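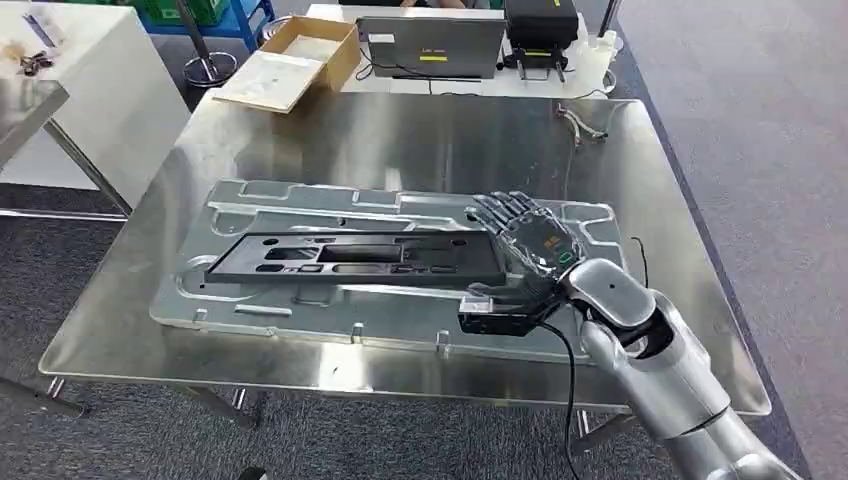
I promised in my last post that I would write about license plate brackets, and two people wrote to me that they hoped it was a joke. It was not a joke. I have spent most of July with this part and I have become fond of it, so please allow me one post, and after this I will return to the balcony tomatoes.

For those who are new on this blog: I work in the trial area at Koken, where we prepare the workplace before a new part goes to the assembly people. We decide where the part lies, on what it lies, and how far somebody has to walk with it. It sounds like very small work. My mother still thinks that I build cars. I have stopped correcting her, but it is not true, I mostly move shelves.

The license plate bracket is the piece between the car and the plate. You see it only when the plate is taken away, and then it looks like something unfinished, with windows and holes everywhere. Ours is 535 millimeters long, and this length was my first trouble. Our old bins were shorter than that. The brackets stood in them at an angle like bread in a basket, and Myroslav Mykhailiuk, who has been here much longer than me, took one out, looked along it with one eye closed, and put it back without a word. I understood that I needed another idea.

So the first thing we did was to get them out of the bins and lay them on the top shelf of the blue rack. I like the blue rack very much. It is a strong, cheerful blue, and in a hall where the floor is dark gray and most other things are gray also, it is a pleasure to come in at seven in the morning and see it. The top is smooth and a black part is easy to find on it. On the other side, a smooth shelf is also a shelf from which things slide, and I learned this on the second day with my left foot.
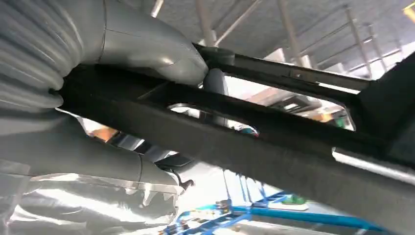

How do you know which way around the bracket goes?

Look for the round holes near the end and compare them with the fixture. The fixture is cut to follow the shape of the part, and when the bracket is turned the wrong way it does not sit down in its place. You feel it with your fingers before you see it. If it rocks, take it out and turn it, and please do not press.

I wrote "please do not press" on the work sheet too. Usha Chowdary told me that a work sheet does not need the word please. We discussed it for some time and the word has stayed.

The fixture itself is an aluminum plate with shallow channels in it, and it lies on the steel table. When it came, I thought that it was made for another part, for it has many more curves than our bracket needs. Usha showed me with a pencil where each edge should rest. Since then I look at it with more respect, as with a long word in a foreign language after somebody has divided it in syllables.

The table I chose myself, so I can complain about it. Stainless steel is easy to wipe and it does not mind anything. But the lamps of the hall shine back from it, and in the afternoon I put my hand over my eyes like a sailor. I have asked for a mat from Skornerstead, who supply our small things. They have answered that the mat is coming. They answered this three times.

Then there was the question of where to put the rack. In my drawing it stood by the wall, which was clean and beautiful and completely wrong. From the wall you had to walk around the table with a long part in your hands, and each time you met another person who was also walking around the table. Rajeshwari Thomas watched this from her desk for one morning. At lunch she asked me if it was meant to be a dance.
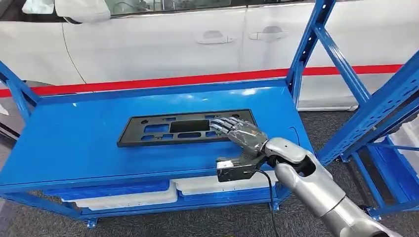 We moved the rack next to the white car after lunch. It is much better there. You can stand by the shelf and look straight at the car doors, and the red stripe on the floor tells you where the rack must stop. I was afraid it would feel crowded, and it does a little, but a shorter way is worth some crowding. The lower shelf has white bins now for other things, and I try not to let anybody put a coffee cup in them. I was the first who did it.

The rule for the top shelf took longer. In the beginning each of us had a private system. Myroslav put the brackets across, I put them along, and Liya Assefa put them wherever there was space, which she called a system as well. Now we lay them flat and along the shelf, one beside the other, never one on top of the other. When they lie in a pile the corners catch in the windows of the next one, and you lift one and receive two. In my language we have a good word for such a thing, used mostly about coat hangers. I did not find it in English.
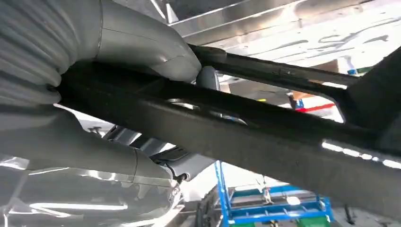

*Photo: Liya Assefa*

What I still want to improve is the edge of the shelf. I would like a soft strip there, so that a bracket which is put down in a hurry does not get a scratch. Perhaps it does not matter, the plate will cover it anyway. But Myroslav would look along it with one eye closed, and I would know what he thinks.

I also want to write the rule on a small card and fix it on the upright, where there are already holes for a screw. Only one line: flat, along, not piled. I am still deciding about the word please.

The tomatoes, for those who asked, are green and very many. More about them next time, with the recipe for chutney that Rajeshwari has given me – she says it forgives every mistake except too little salt.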